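Comunicado de la productora

La Dirección de Contenidos de Radonjić comunicó a los interesados, con fecha 8 de marzo de 2025, que el rodaje de Trernov quedaba suspendido por ausencia de su detective.

Según consta en el acta, Amra Dumitrescu abandonó el plató al término de la toma 12, vestida aún con el abrigo del personaje y en posesión del revólver de utilería, cuya devolución se solicitó por escrito en 2 ocasiones. La actriz respondió a la segunda. Manifestaba que el caso seguía abierto y que no consideraba procedente regresar mientras el guion acusara al farero.

El Departamento Jurídico examinó el contrato y no halló en él cláusula alguna relativa a la inocencia de los personajes. Se dio traslado del asunto a los guionistas, quienes admitieron que el farero había sido elegido en noviembre por motivos de presupuesto: el actor que interpretaba al naviero cobraba 900 por jornada y no estaba disponible para la escena de la detención.

Vorkow, en calidad de coproductora, ofreció 4.000 adicionales para resolver la discrepancia. La oferta fue remitida a la señora Dumitrescu a la pensión del puerto en la que se había instalado, junto con una copia del último acto. Devolvió el dinero. En el margen de la página final había anotado la hora de la marea, el nombre del naviero y una petición dirigida a esta Dirección: que se mantuviera encendido el faro del decorado hasta nuevo aviso.

Así se dispuso.

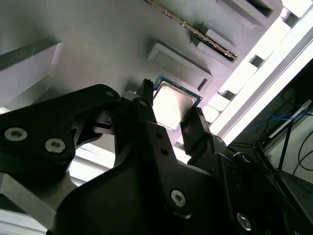 Muvine, núm. 12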